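4. Choosing a spot and leveling the table

The Billton outdoor table needs firm, even ground. Lawn is fine if it has been mowed and the soil is not soaked. Do not set the table on loose gravel or on a slope you can feel when you walk across it.

4.1 Rake leaves and twigs away from the places where the feet will stand. Leaves under a foot will rot down and the table will drop on that side.

4.2 Set the frame down and press on each corner in turn. Mark any corner that rocks.

4.3 Turn the foot on that corner counterclockwise to lengthen it. One full turn is enough for most lawns. Do not extend a foot past the red ring.

4.4 Lay the top on the frame with the label side down. Two people should do this – the top is heavy and the edges chip.
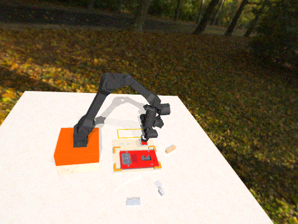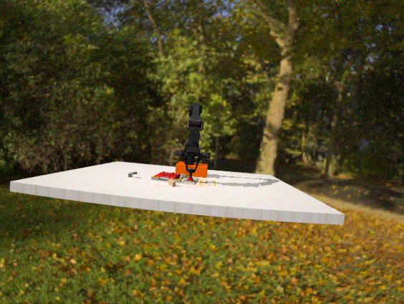
4.5 Place a level along the long side, then along the short side. Adjust the feet until the bubble sits between the lines both ways.

4.6 Tighten the lock nuts with the 19 mm wrench. Stop when the nut is snug.

CAUTION: Do not lift or drag the table by its top. Remove the top first, then move the frame.

Note: New ground settles. Check the level again after 15 days and once more in April if the table stays out over winter.

4.7 Wipe the top with water and a soft cloth before first use. Do not use bleach or scouring powder. For stains, see section 6.

Section revised 9/29/21, L. Tang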